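3.2. Doblar lo oscuro: la ropa negra como caso aparte

Cuando empecé el trabajo de campo yo no tenía ningún interés por la ropa negra, lo confieso. Venía con mi guion de entrevista sobre el plegado doméstico, con sus bloques bien ordenados (quién dobla, cuándo, dónde, con qué método), y el color no aparecía por ninguna parte. Fue Britt-Marie Söderlund la que me lo puso delante en la segunda entrevista, mientras separaba un montón de prendas sobre la mesa de la cocina: «las negras las dejo para la mañana, que de noche no las entiendo». Me pareció una frase preciosa y la apunté en el margen sin saber muy bien qué hacer con ella. Después volví a las transcripciones anteriores y ahí estaba lo mismo, dicho de otras maneras, y a partir de entonces ya no pude dejar de verlo.

Trabajé con 19 hogares, visitados dos veces cada uno, y de esas visitas salieron 1650 plegados anotados en el cuaderno, prenda por prenda, con su color, su tejido, la superficie y el resultado. Ya sé que contar dobleces suena a castigo (mi hermana todavía se ríe), pero el recuento me sirvió para una cosa muy concreta: tener con qué contrastar lo que la gente me contaba. Y la gente me contaba, una y otra vez, que lo negro se dobla peor.

¿Peor en qué sentido? Aquí conviene ir despacio, porque bajo la misma queja hay cosas distintas. Está la queja de la pelusa, que es la más sonora y la que menos me ocupa en este apartado; la trato en el 4.1 junto con los cepillos y los rodillos. Está la queja del derecho y el revés: una camiseta negra lisa, sin etiqueta a la vista, obliga a buscar la costura con los dedos, y más de un participante me enseñó cómo palpaba el cuello antes de decidir. Y está la queja que de verdad me interesa, la del pliegue que no se ve. En una sábana blanca o en una camisa azul clara la arruga hace sombra y la sombra avisa. En una tela negra y mate la sombra cae sobre algo que ya es oscuro, y el aviso llega tarde o no llega.

Gerrit Dekker, que plancha por gusto y habla de ello con un entusiasmo que se contagia, lo explicaba con un pantalón en la mano: «tú crees que está plano, lo guardas, y el domingo te sale con una raya que no habías puesto». En su casa la tabla está junto a la ventana del patio y no se mueve de ahí. Le pregunté si era por la luz y me dijo que no, que era por el enchufe. Dos preguntas más tarde estaba inclinando la pernera hacia el cristal para comprobar el doblez. Me gusta mucho este tipo de contradicción entre lo que se declara y lo que se hace, y por eso la he dejado tal cual en el material.

El gesto de inclinar la tela hacia la luz se repite tanto que terminé dándole código propio en el cuaderno («ladear»). Consiste en levantar apenas un borde, o en girar la prenda sobre la mesa, hasta que alguna zona devuelve un poco de gris. Con ese gris se orienta uno. Hay quien lo hace con la mano entera y hay quien lo hace agachando la cabeza hasta casi tocar la tela con la nariz, que es lo que hago yo en casa, por cierto, y no lo supe hasta que me sorprendí haciéndolo durante la segunda ronda de visitas.

La superficie también cuenta, y mucho más de lo que yo esperaba. Al principio clasificaba las mesas por altura y por tamaño. En mayo rehíce la tabla y añadí el tono, porque los participantes que doblaban sobre la colcha o sobre un sofá oscuro hablaban de la prenda negra como de un bulto sin orillas, mientras que los que tenían una mesa clara hablaban de ella como de una forma. No es una diferencia menor. Si la orilla se distingue, se puede alinear; si no se distingue, hay que pasar la mano hasta dar con ella. En el grupo de Galtura (así llamo al edificio donde hice la mitad de las visitas, que lleva ese nombre en el portal) había una vecina que guardaba un tablero blanco detrás de la puerta y lo sacaba solamente para las prendas oscuras. El resto de la colada la doblaba encima de la cama, de cualquier manera y sin mirar, charlando conmigo.

La figura 3 recoge una tela negra sobre una superficie pálida. Lo que me interesa es la poca información que da el interior: una arruga curva, apenas más gris que lo que la rodea, y otro pliegue tan tenue que se confunde con el fondo. Hacia la derecha, en cambio, el paso de lo negro a lo claro es evidente aunque el borde esté borroso. Quien tuviera que doblar esa tela sabría enseguida dónde acaba y tardaría bastante más en saber qué le pasa por dentro.

Figura 3. Tela negra sobre superficie clara, vista de muy cerca. Los pliegues interiores se insinúan en gris muy oscuro; el contorno derecho destaca por contraste con la superficie.

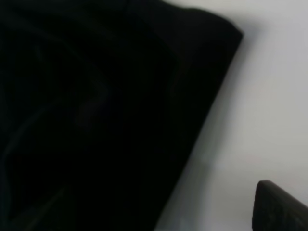 3.3. El tacto como segunda lectura

Si el ojo se queda corto, la mano toma el relevo, y esto lo cuentan los participantes con bastante más detalle de lo que yo les pedía. Söderlund distingue entre «alisar» y «preguntar». Alisar es pasar la palma para que la tela quede plana. Preguntar es pasarla despacio, con los dedos algo separados, para enterarse de si ya lo está. Ella pregunta mucho más en lo negro que en lo claro y lo sabe, y hasta le molesta un poco: dice que le hace perder el ritmo y que con las toallas blancas iría cantando.

Aquí tengo que meter una cautela. El punto y el algodón mate absorben el gesto de otro modo que un tejido con brillo, y en mi muestra casi todo lo negro era mate, de manera que no puedo separar bien el efecto del color del efecto del tejido. Lo intenté con las pocas prendas satinadas que aparecieron (un forro, dos blusas, un pañuelo) y no me atrevo a sacar nada de ahí. Quede dicho para quien quiera seguir por ese camino, que me encantaría leerlo.

Lo que sí me atrevo a sostener es que el orden de la colada cambia. En los hogares con mucha ropa oscura el montón negro se aparta y se deja para el final o para otro momento del día, y ese aplazamiento tiene consecuencias bien visibles en la casa: una silla ocupada, un cesto que no termina de vaciarse, un cajón a medio llenar. Dekker llama a esa pila «la deuda». En su caso la salda los domingos, con la radio puesta y la tabla donde siempre.

También cambia la exigencia. Varios participantes admiten que doblan lo negro con menos cuidado, con el argumento, muy razonable, de que el defecto tampoco se va a notar una vez puesto. Otros hacen justo lo contrario y se esmeran más, casi todos los que llevan ropa negra para trabajar de cara al público. Un camarero me enseñó sus camisas de uniforme apiladas por antigüedad, con las más nuevas abajo, y al preguntarle cómo las distinguía me dijo que por el peso. Las cogí, una detrás de otra. Yo no noté absolutamente nada.

Me queda por contar cómo se guardan, que es donde aparecen los cajones en vertical, las perchas dobles y una discusión larguísima sobre si los calcetines negros forman parte de este problema o de otro. Lo dejo para el apartado siguiente.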